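About Us

Delel is a small test shop for grippers, arms, cameras and controllers. We are based in Pardale, on the ground floor of a former print works. Companies send us parts they are thinking of buying, or parts they build themselves, and we run them through the same set of jobs and write down how they did. We don't sell hardware and we don't take a commission from anyone who does.

What we do

Most of our work is comparison testing. A customer has two or three grippers on a short list and wants to know which one will hold up on their product. The spec sheet gives a closing force and a stroke length. It doesn't say how the fingers behave on a rounded shell, or what happens to the cable after a week of wrist turns, or how long it takes to swap one gripper for another when the line is down.

We have 15 standard jobs. They cover picking, turning, pulling, pressing and handing an item from one arm to the other. A normal comparison is 400 runs per gripper, split across the jobs the customer cares about. Every run is recorded, including the bad ones, and the customer gets the recordings along with the report.

We also test cameras and controllers. Camera work is mostly about glare, since shiny plastic and plain light walls give some depth cameras a hard time. Controller work is mostly about timing between two arms. If one arm gets its command late, the other arm ends up doing the lifting, and the log will show it well before anyone notices by eye.

Two-arm testing

A lot of the requests we get now are for pairs of arms. Large, smooth items are the usual reason. A hard-shell suitcase has few good places to hold, and its wheels and corner mounts get in the way of some finger shapes. We use suitcases in several of our two-arm jobs: approach a corner, take hold near the wheels, turn the case on its side, slide it to a mark. Narrow fingers get into tighter spots around a caster. Wide padded fingers do better on the flat of the shell and worse almost everywhere else.

The hard part with two grippers is often the space between them. When both have to work at the same corner, the fingers come very close together, and the planning software has to know the true outside shape of each gripper, with its bracket, connector and cable included. We measure every gripper ourselves before the first run. Supplier models often leave the cable out. 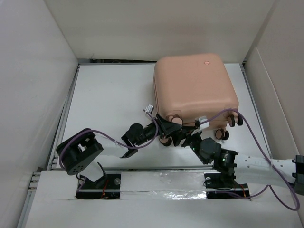
Strachan wrote back after their last report that the cable notes were more use to them than the grip scores. They had been through two grippers that scored well and then lost days to connectors working loose, and they asked if cable routing could be given its own page.

It has its own page in all reports now. We note where the cable is tied, how much slack is left at the wrist, and whether the loop can reach the item or the other arm at any point in the job. We also list each change we made to the routing during the test, so the customer can set it up the same way.

How a test runs

You send us the parts, the mounting drawings and a few samples of your product. We fit everything, check it, and agree on the job list with you before we start. Fitting takes a day if the flange is one we know and up to three if we have to machine an adapter. A full comparison takes some 11 working days from the time the parts arrive.

We don't tune one product more than another. Each gripper gets the same setup time, and if a supplier wants to send us better settings, the other suppliers in the test are offered the same chance. Anything that breaks is reported to you the same day. We don't repair customer parts unless you ask us to.

Reports go to the customer who paid for them and to no one else. With the customer's permission we sometimes publish a short version.

Background

Delel began as the test bench of Sultex, a maker of packing machines, and became a separate company when outside requests took up more of the bench than Sultex's own work did. Sultex is still a customer and pays the same rates as the others. We added the second arm station in November, along with a storage room for sample goods.

Visiting

Customers are welcome to come in while their test is running. Please let us know ahead of time so we can put away other customers' parts. Closed shoes are required in the test area. Parking is behind the building, and deliveries go to the side door.

Page last updated 2022-12-16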